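Progress report, 15th July
Project: Good practice rules for recording handling tasks (Mulent)
Prepared for: Prakash Kulkarni, Prellgate

Dear Prakash,

This report covers the work since the last one, which I sent in May. As you asked, I keep it to the rules document and the trial of it at Visley, and I leave the budget for the separate sheet.

## Where we are

The second draft of the rules is finished and in use. It has seven chapters, one more than in the plan, as the chapter on floors and cables became too long and I divided it. Six of them have been read by Alva and came back with comments. The last one, on keeping and deleting records, is still with their legal person and I do not expect it before the end of the month.

The recording team at Visley has worked under the second draft since it was ready. They have made 814 recordings in this period. I went through 100 of them by hand with the checklist beside me, and I took them from all the operators, so that a new person and an experienced person are both represented.

## What the check of the recordings showed

The rules on the start position are followed well. The draft says that the object must lie inside the working area of the table, that both grippers must be in view before the recording begins, and that the operator must wait a short moment before the first movement. I found very few recordings where this last point was forgotten.

The rules on soft objects are followed less well, and I think the fault is in my text. I wrote that the object should be "in a natural state" at the start. For a box this is clear. For a cloth or a garment each operator understood it in a different way: one person smoothed the cloth flat every time, another one threw it on the table. In the new wording we give two allowed states, flat and crumpled, and the operator must write down which one was used.

Bags with a zipper needed their own paragraph. The first draft treated them as a normal container, but the team told me that the position of the zipper pull changes the whole task, also which hand goes first. So the record must now say on which side the zipper is, whether it is open or closed, and whether something is inside.

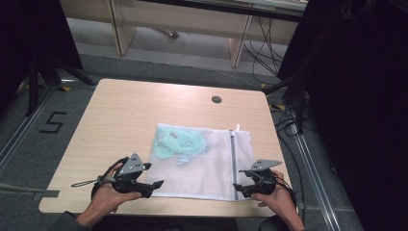

The paragraph on bags also asks for variation. If the zipper is always on the same side, the data will teach only this one case, and a person who later uses the data will not notice it from the file names. We agreed that the side must be changed after a fixed number of recordings, and that the operator does not choose the moment by feeling.

## Safety and order in the room

There was no injury in this period. One operator reported that a cable pulled at the gripper during a wide movement – she stopped, as the rules say, and the recording was marked as not valid. After this we added a check of the cable length with the arms fully stretched, to be done at the beginning of each shift.

Floor marks are also in the new draft. Table positions must be marked on the floor, and a table that was moved must be put back to its marks before work continues. The operators asked who is allowed to change the marks. The answer for now is the shift lead only, and every change goes into the room log.

## Open points

- The rule about breaks is too weak. It says "regular breaks", and the team wants a number. I agree with them, but I would like to hear Alva first.
- We have no rule yet for an object that gets damaged during the work. At the moment it is simply replaced, and the log does not always show it.
- Marker plates on the grippers: the draft says to check them for dirt and scratches, but it does not say what is still acceptable. I will collect some good and bad samples.

## Next period

I will finish the third draft, with the comments from Alva on all chapters if they arrive in time. Then I will repeat the check with the same checklist, so the two results can be compared. Visley has offered one more room for the trial. I would accept it only after the rule on breaks is settled – otherwise we have the same question in two places.

From you I need one decision: whether the checklist may be given to the other project partners before the full rules are approved. Two of them have asked already, and I told them to wait for your answer.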